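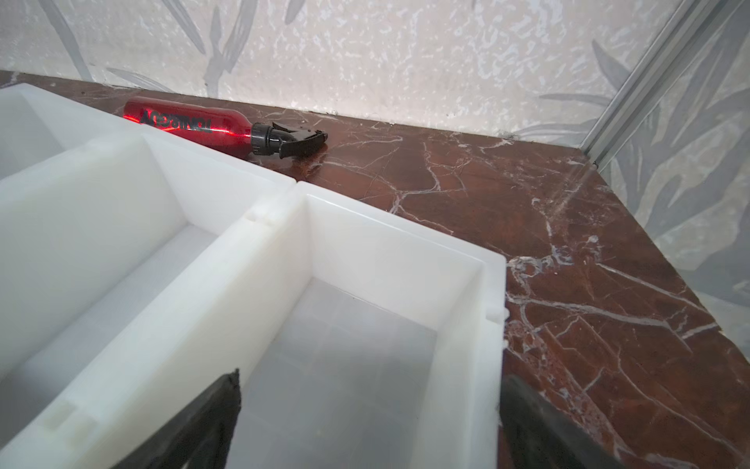
From: Thabiso Joubert
To: open-records list
Date: 16/08/2024
Subject: Re: the Kurkel memo and the missing attachment

Good morning all, and thank you for the flood of replies! I got through every one of them last night and I'm more excited about this case than I have been in a long time.

First, the basics for people who joined this month. The county's request log shows that the Kurkel memo was released in response to request 3361. It runs 21 pages. The cover letter says it has one attachment, a letter from Makhubela to the inspector's office, and the attachment didn't come with it. The county hasn't claimed an exemption. There is no withholding notice either, and the statute in our state is very plain that you get one or the other.

Now look at page 5 of the memo (it's in the list archive if you lost your copy). The second paragraph says the inspector "relied on the attached letter" when closing the complaint. So the one document that explains why the complaint was closed is the one document we don't have. That's a strong argument for an appeal, and I would love to see us make it well.

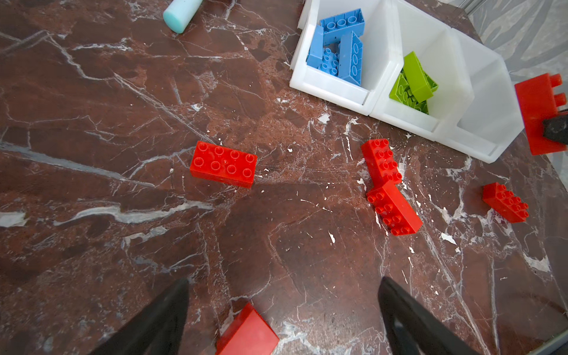 I think you're reading too much into page 5. Offices lose attachments all the time, and a clerk scanning a stack that size could easily skip one. Ask politely for the letter before filing anything, or you'll use up the goodwill we have with that office.

Fair point, and I don't want to accuse a clerk of anything. My trouble is the calendar. The appeal window closes at the end of August, and a polite email doesn't stop the clock. We can do both – send the friendly note today and file the appeal as a backup. The appeal can be withdrawn the minute the letter shows up.

Somebody wrote this earlier in the thread, and I want to answer it properly:

> The Produlura lawsuit already covers this. Their lawyers
> got 126 pages in discovery and the Makhubela letter has
> to be in there somewhere. Why not wait for that?
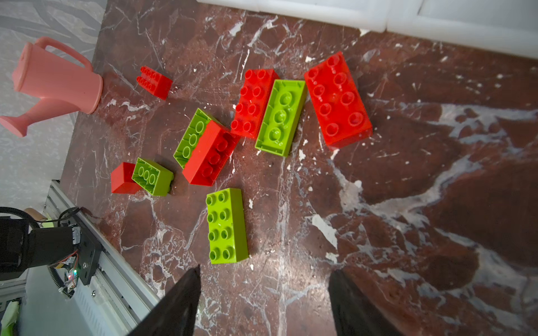 Toy bricks on a marble surface

I went through the public docket, and the discovery pages are under a protective order. The parties can read them and we can't. A judge might lift the order later, but that could take a year, and our request stands on its own anyway. What another party was handed in court doesn't change what the county owes a requester.

There's one more thing I'm really happy about. Hedard posted its own set of county emails, and in two of them the inspector's office talks about "the letter" as if everyone copied had already read it.

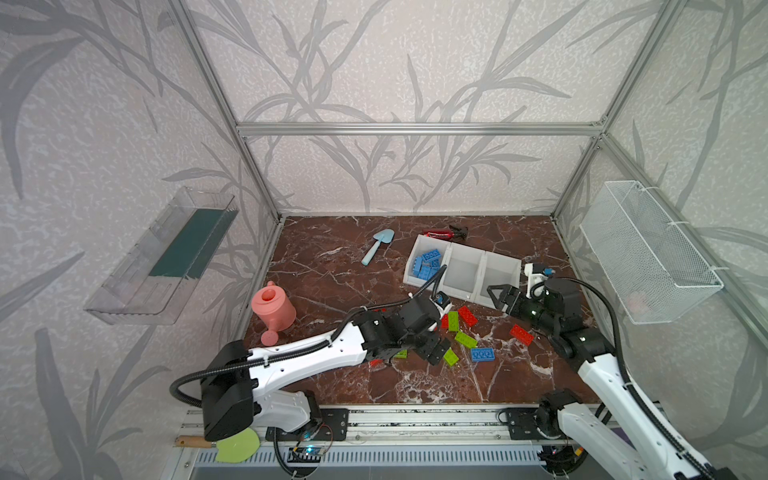

Those emails are dated before the memo, so the letter was in circulation by then, and at least one inbox should still have it. I'd cite both of them in the appeal, with the headers left in.

I've started a draft and will send it to the list tonight. Please mark it up as hard as you like, especially the section on the missing withholding notice, where my wording is clumsy. If anyone has filed with this county before and still has the decision letter, send me a copy!

Thabiso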